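Storage Boxes and Small-Parts Trays: Frequently Asked Questions

Which series fits my shelving?
The Zalik series is made for shelves with a clear depth of 15 inches or more. The Gesby series is shallower and fits most wall-mounted rails. Measure from the back panel to the inside of the front lip. Boxes that overhang the lip will tip when the row in front is removed.

Can Zalik and Gesby boxes be stacked together?
No. The foot spacing is different. A Gesby box will sit on a Zalik lid, but it does not lock and will slide under side load.

How high can I stack?
Five boxes, filled, on a level surface. On a mobile cart the limit is two. These limits apply with lids fitted. Open boxes should not be stacked at all – the rim is not a load-bearing part.

What do the codes on the base mean?
The first group is the series and the second is the mold number. Mold 541 was retired in July. Lids from that mold fit current boxes, but current lids do not fit mold 541 boxes. If you are ordering spare lids, check the base first.

Are the boxes safe for electronic components?
Standard boxes are not static dissipative. Use the Kermani inserts for bare boards and loose chips. The insert must touch the part directly. A paper liner between the two defeats the purpose.

How should I clean them?
Warm water and mild dish soap. Do not use acetone, paint thinner or brake cleaner. Alcohol wipes are acceptable on the outside but will lift printed labels. Let all parts air-dry before closing.

The lid is hard to close. What should I check?
Look for grit along the rim, then for contents above the fill line. If both are clear, the lid may have warped from storage near a heater. Leave it upside down on a flat surface overnight at room temperature.
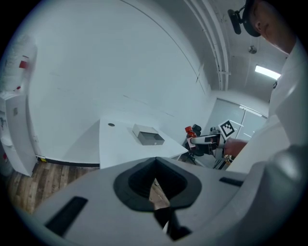

A lid that still rocks at one corner the next day should be replaced. Do not trim the rim with a knife, as the cut edge will not seat evenly.

Do you sell lids separately?
Yes, in packs of five. Dreteck dividers are also sold separately and are cut to order.

Who do I contact about bulk orders?
Write to Ottilie Lanz in the order office. Requests received by noon on Wednesday ship the same week. Include the base code and the number of boxes needed.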